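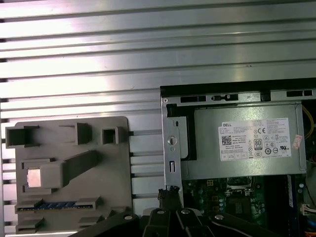 My favorite robot failure of the year ended with a memory stick seated at a slant and an arm that reported success.

It was at Hulell, where Pádraig Madigan runs the computer assembly cell, and it happened in October. The arm had done 1,857 insertions by then. On the next one the stick caught on an end clip, the force reading climbed, and the software read that climb as the click of a part going home. It logged a pass and pushed on the next part. The board cracked.

I love this failure! Anyone who has built a PC knows the feeling - you press, something gives, and you have to decide whether that was good news. A person wiggles the stick and looks at both clips. The arm had one number and a threshold, and somebody (a good engineer, I should say) had set the threshold using clean practice runs on a fixture plate. A real chassis has brackets and cables to get past, and it flexes a little.

Madigan's team could have raised the force limit and moved on. They put the old limit back under suspicion instead, went through the logs, and found 40 more passes with the same odd bump in the curve. Then they published all of it, cracked board included.

More labs should do that. We get so many videos of the run that worked, and I enjoy them as much as anyone, but I learned more from that one ugly force plot than from a year of highlights. Wernel has promised to post its failed runs next. I'll be reading every one of them - with a screwdriver and an old desktop open beside me.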